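4. Washing, drying and storing the utensils

This section is for the Zirna utensil box and for the chopsticks, spoons and sticks you keep in it. Please read it once to the end before you start. The parts list is in section 2.

4.1 Before the first use

1. Take off the paper sleeve and the small sticker under the base of the box.
2. Wash the box by hand in warm water, not hotter than 40 degrees. Use a soft sponge.
3. Rinse it and turn it upside down on a towel for 10 minutes.
4. Check the rim with your finger. If you feel a sharp place, do not use the box and write to the shop where you bought it.

Caution: Do not put the box on a hob, on a radiator or in the oven. The plastic will lose its shape and cannot be repaired.

4.2 Washing the utensils

1. Separate wood from plastic. Wooden pieces must not stay in the water.
2. Wash each chopstick alone, from the thick end to the tip. Do not roll a bundle of them between your hands, as the decorated bands become scratched in this way.
3. Wipe the wood with a dry cloth at once.
4. Lay everything on a cloth until it is fully dry. In winter this can take the whole night.

Note: The Hurnley chopsticks have a lacquer finish. For these use only washing-up liquid, never powder.

4.3 Filling the box

1. Stand the box on a flat table, with the open side up. A tablecloth is allowed, but pull it smooth first so the box does not lean.
2. Put in the longest sticks first and let them rest against the wall.
3. Add the spoons with the bowl up. The handle goes down into the box.
4. Put the chopsticks in last, on the side where you have still free space. Keep the two of a pair next to each other.
5. Leave enough room to take out one piece without lifting the others.

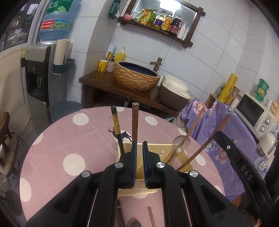 6. If you have pieces left over, do not press them in. Sort them by pair and keep them in a drawer, or use a second box.

Caution: Long utensils make the box heavy at the top. Do not carry it by holding the utensils. Hold the box itself, with one hand under the base.

4.4 Care during the year

1. Empty the box every 10 days and wash it as in 4.1, steps 2 and 3.
2. Look at the bottom inside. If there is water, the utensils were put in too early.
3. Throw away any wooden piece which is split or has dark spots.

Note: Wood oil from Esura may be used on sticks without lacquer. Wait 5 hours before you put them back.

For stains which do not go away, see section 5.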